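Why Do We Keep Our Stuffed Animals?
Olga Esteban and Zeeshan Kakakhel
Social Studies Project, 27/12/2025

Our project started with an argument at lunch over whether it's weird to take a stuffed animal to college. (Olga says no, Zeeshan used to say yes!) We wrote a survey with 9 questions and got 803 answers from students and parents at four schools, way more than we ever hoped for.

The part we loved most was reading the stories. One parent, Yara Haddadin, still has the rabbit she took to the hospital when she was four, and she wrote two whole pages on it.
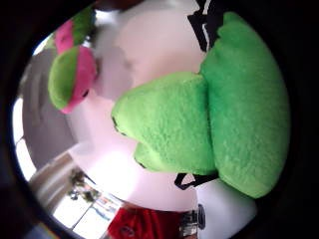

What makes people hang on to a soft toy for so long?
Mostly it's who gave it to them. Grandparents came up again and again in the written answers, and so did friends who had moved away.

Smell and touch mattered too, which we hadn't even put in the survey! People added it on their own in the margins. Our teacher, Mr. Cheng, told us to make that a section of its own, so in January we'll interview the people who wrote about it and ask how they wash their toys, or if they ever do. Mal-soon Cha is helping us with the charts.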